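Re: [kunddale-space] Egger apogee figures, and did they ever get the thing back?
02/03/2019

Earlier in this thread it was written:

> Hello all, quick one for the sounding rocket people. I'm putting together
> a page on the Clutavberg range for our website and I've got stuck on the
> Egger. One source gives the best height as 398 km and another says 398
> miles, and they can't both be right! The second one is a newspaper
> cutting so I'm inclined to be suspicious, but it does say it got its
> figures "from the range office".
>
> Also, does anyone know whether the payload was recovered on the 1973
> flight? I've seen a photo of a nose section on the back of a lorry but
> the caption doesn't say which flight it came off. And were the parachutes
> in the nose or behind the payload? The cutaway drawing I have is no help,
> the label just points at a blank bit.
>
> Sorry for all the questions, I came to this from the satellite side and
> I'm finding that sounding rockets are a bit of a closed book.

Hello, and don't apologise, I've been waiting years for somebody to ask about the Egger on here. I'll take your questions in the wrong order if that's all right.

Height first, as it's the easy one. It's kilometres. I'm as sure of that as I can be without having stood there with a radar. I've got a photocopy of the post-flight report, which is document 3402 in the range's own numbering (quote that if you write to the archive, they can't find anything by title), and it gives 398 km from the radar plot. The report is in metric all the way through. The cutting will be a reporter who was handed a number and put the units on himself – or herself – on the way back to the office.

You can check it against the flight time too, which is the sort of thing I like doing on the train. If you throw something straight up to 398 km and let it fall back, ignoring the air, you get ten minutes or a touch less from the ground to the ground. The report has the payload back in thick air a little short of ten minutes after launch. If it had gone up 398 miles it would have been away for a good deal longer than that, and somebody would have noticed. People do forget that the time doesn't go up in step with the height. It goes as the square root, more or less, so you have to go a lot higher to buy yourself a few more minutes of floating. That was the whole trouble with sounding rockets for the experiment people. They'd beg for a lighter payload and a bigger booster and at the end of it they'd gained a minute and a half.

And the payload wasn't small! 196 kg on that flight including the recovery gear, which was the heaviest they'd put on an Egger at that point. I'd have expected them to go for the record with something stripped down, but the report doesn't say anything about wanting a record at all. I think it just happened to be a good motor on a cold day with hardly any wind up top. 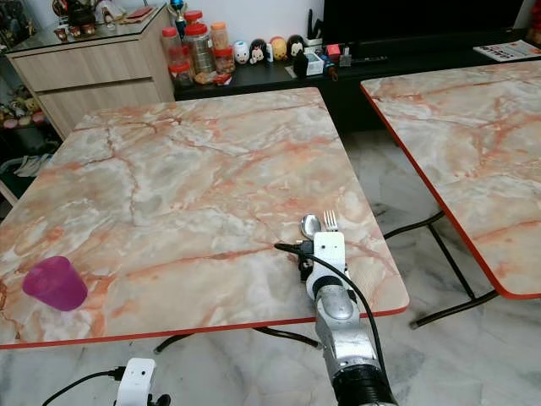 Now the parachutes. Behind the payload, in a short drum-shaped section between it and the top of the second stage. I know the cutaway you mean, I think we've all got the same one, and the label pointing at nothing has annoyed me as well. There's a better drawing in the handbook for experimenters, the one with the green cover. It shows a small drogue chute first and then the main one, both coming out of the back end, so the payload hung nose down all the way to the ground. You can see why they'd do it like that. The nose was the strong bit and it was pointy, so it went into the ground and took the knock, and the instruments sat up behind it in relative comfort. The down side was that if the ground was frozen it didn't go in, it fell over, and then you got your camera doors bashed.

What the handbook doesn't make clear is how they got the payload to come in the right way up in the first place. If a long thin thing comes down pointing neatly forwards it doesn't slow down enough, and it's still going far too fast when it's time for the drogue. So you want it tumbling, or going flat like a falling pencil. On the later Eggers they had a little gas jet that stopped the spin before re-entry, and then they shifted things about inside so the balance point was near the middle and it would come down side on. On the early ones I think they just hoped. There were a couple of flights where the chute went out and was torn straight off again, and I'd bet a pound or two on that being the reason.

As for whether the 1973 one came back, yes and no. It was found, but not that day, and not where they'd been looking. The beacon packed up on the way down. The search party went out to the spot the radar people gave them, which was on the flat land north of the range, and it wasn't there. It had drifted on the main chute over the ridge to the Fetley side. A shepherd came across it in July when the snow had gone from the top, months after launch. So it was in one piece, the film was fogged and the tape was all right. They got the particle counts off the tape, and those were published, in a journal that I have never managed to get hold of. If anyone on the list has library access and an afternoon free, please shout.

I've been up to where it landed, incidentally. There isn't a marker or anything. There's a track from the Fetley road that goes past a sheepfold and then gives up, and after that it's bog. I went with a printout of the map from the report and a flask and got soaked to the knee, and I can't swear I was in the right place because the map in the report has been copied so often that the contour lines have closed up. Lovely view of the old launch pad though, if you take binoculars. The blockhouse still has its roof on.

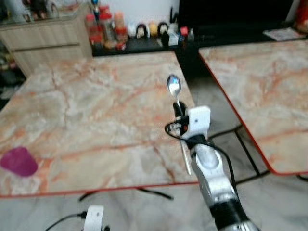 Your lorry photo – could you put a scan up somewhere? There are two easy things to look for. If there's a band of dark paint just behind the nose tip then it's one of the later payloads, they only started doing that after they'd lost a few and wanted something that stood out against snow. And if you can see a row of square hatches along the side with the corners rounded off, it's from an astronomy flight, and the 1973 one definitely wasn't that. If it's got neither then you may be in luck, and I'd be very pleased to see it, as I've never come across a picture of it on the ground.

A word of warning about the flight list that's on the web, the long one in the grey table. It's a tremendous piece of work and I use it all the time, but whoever made it has mixed up launch attempts and launches in a few places. If a date has two Eggers within a day or so of each other, be careful. Usually the first was a hold that went on so long they sent everyone home, and it's been put in as a flight with the height left blank. They didn't have two rails working at Clutavberg until right at the end, and it took longer than a day to get one cleaned up and loaded again.

The list also has the burn-out speeds in a column headed "max speed", and that's fine for the ones going up, but somebody asked me once how the payload could hit the ground at that speed and be used again. It couldn't! It meets the thick air again at nearly the same speed it left it, and the air does most of the stopping well before the chutes come anywhere near it.

One thing I'd like to ask back, if you're in touch with whoever has the cutting. Does it mention the motor? The report says the second stage came from a new batch and then never says anything more about it, and I've wondered for ages if that was the batch where they changed the nozzle lining. It would go some way to explaining the height. The papers in those days would sometimes print a whole paragraph straight out of the handout, so it's worth a squint even if they did make a hash of the units.

I can bring the photocopy of 3402 to the next meeting if that's useful, or scan the pages with the radar plot and the recovery notes. Not the whole thing, it's very long and half of it is wiring. Let me know which bits you want for the page. And do put the website address on here when it's up, there's precious little about the range that isn't the same four paragraphs copied round and round.

--
kunddale-space mailing list
To leave the list, send a blank message with "unsubscribe" as the subject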